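Gray film on dark cotton after every wash, hard water

Posted in Laundry and Fabric Care, 2018-10-25

pk_lindqvist
Front loader, Bravis, cold cycle, Emness powder at the dose on the box. Dark cotton comes out with a gray cast and pale streaks along the folds. Black items are worst. Reds look dull, and white trim on them looks yellow. The utility here in Drernumholm lists hardness at 278 ppm as calcium carbonate. An extra rinse changes nothing. I have run the drum-clean cycle twice. Is this dye loss, lint or detergent? I would like to know before buying a softener. 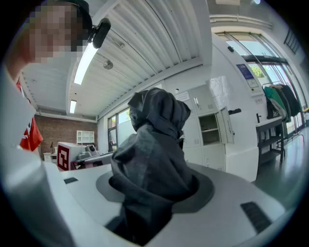

Charcoal fabric. Ridges catch the light, recesses go nearly black.

oldmill_textiles
278 ppm is 16 grains per gallon, which is very hard. Calcium and magnesium tie up part of the detergent. If the powder is carbonate-based, the carbonate also precipitates calcium, and the solid settles on the cloth. Cold water makes this worse by slowing down the dissolving.

To separate the three causes:

Put a drop of white vinegar on a streak. If the mark fades, it was mineral or carbonate residue. Test an inside seam first.
Press clear tape on a dry area and lift. Fibers on the tape mean lint.
If neither does anything, compare the outside with the inside of a hem. A lighter outside with an even tone is dye loss or abrasion, and no wash additive will bring it back.

For residue, switch to a liquid with a built-in water conditioner and wash at warm if the care label allows. Soak the affected items once for 20 minutes in warm water with a non-precipitating conditioner, drain, then wash without softener. Don't use washing soda as the booster. It is a precipitating type and will add to the film.

Trim is a separate problem. White polyester next to a red body picks up body oil, and at cold temperatures the oil stays.
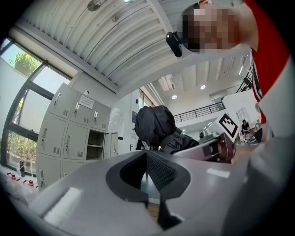 Red with black-and-white trim.

Pretreat trim with a little liquid detergent worked in with a soft brush. Keep oxygen bleach off the red until you have tested it. 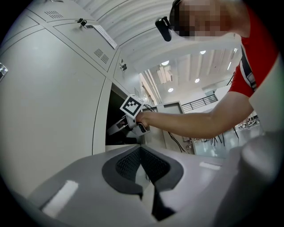 Ruxandra Radu adds that the Ngau conditioner she uses has its dose table in grains, so the ppm figure has to be divided by 17.1 first. She had been reading the ppm column of her water report straight into it and overdosing for 11 months.

kettlebottom
just use less soap. half the box amount. also dont stuff the drum, and turn dark stuff inside out, bags too

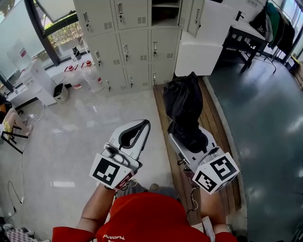 Black cloth bag, crumpled.

oldmill_textiles
Less soap is right for soft water. At 16 grains, cutting the dose leaves more soil behind and the gray will get worse. Agreed on loading and on turning things inside out.

pk_lindqvist
Vinegar took the streak out on two shirts. Tape came up clean. Going to try the liquid at warm.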